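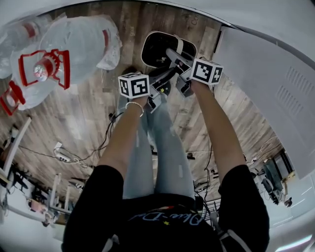 How often should refillable plastic water jugs be washed?

Every 14 days for jugs in daily use, and before filling for any jug that has been stored empty.

Washing and Storing Refillable Water Jugs
Updated 4/10/24

This page covers clear plastic jugs with a screw cap and a carrying handle, the kind sold filled at grocery stores and refilled at home or at a water station. It does not cover cooler bottles with a snap-on cap or metal cans.

What you need

Unscented dish soap
Plain, unscented household bleach, in date, labeled for sanitizing
A long bottle brush with soft bristles
A small brush for the cap threads
A shallow tub or basin for caps and other small parts
A clean towel

The brush used for these instructions is the Trover 939. Any brush that reaches the bottom corners of the jug will do. Stiff bristles scratch clear plastic, and scratches hold film.

Washing

Empty the jug. Remove the cap. If the handle is a clip-on ring, leave it in place unless it slides off without force; many of them crack when pried.

Put the caps in the tub with warm water and a few drops of soap. If the cap has a loose liner, take it out and wash both sides. Some Ninitz caps have a pressed-in liner, which stays where it is.

Fill the jug one quarter full with warm water. Hot tap water can warp thin-walled jugs and should be avoided. Add a small squirt of soap, cap the jug with a spare, and shake. Brush the bottom corners, the inside of the shoulder, and the neck. Pour out and rinse until no suds form when the jug is shaken -- usually 3 rinses.

Scrub the outside of the neck threads separately. This area touches the pour stream and is the part most often skipped.

Sanitizing

Mix the bleach with cool water at the strength printed on its label for food containers. Pour the solution into the jug, cap it, and turn it so that every inside surface is wetted. Leave it for 2 minutes or the time given on the label, whichever is longer. Tip some of the solution over the threads on the way out. Follow the label on whether to rinse. Do not combine bleach with vinegar or any other cleaner.

Drying

Stand the jug upside down at a slant so air can get into the neck. A jug set flat on its mouth traps moisture. On a slatted or plank surface, put the towel down first to keep grit off the rim. Leave the cap off until the inside is dry.

Storing

Empty jugs can be stored on their sides. Full jugs should stand upright, out of direct sun, and away from gasoline, paint, and solvents, as vapors can pass through thin plastic. Do not hang a full jug from a hook by its handle. The Hanness rack holds them by the base, as does the older Wattanapong shelf insert with the deep lip.

Write the fill date on tape on the shoulder. Marker applied directly to the plastic is difficult to remove.

When to discard

Retire a jug if the cap no longer seals, if the plastic has gone cloudy or brittle, or if an odor remains after sanitizing. Retire it also if it has ever held anything other than water. A cracked handle alone is no reason to discard the jug -- move it to a spot where it will not be carried full.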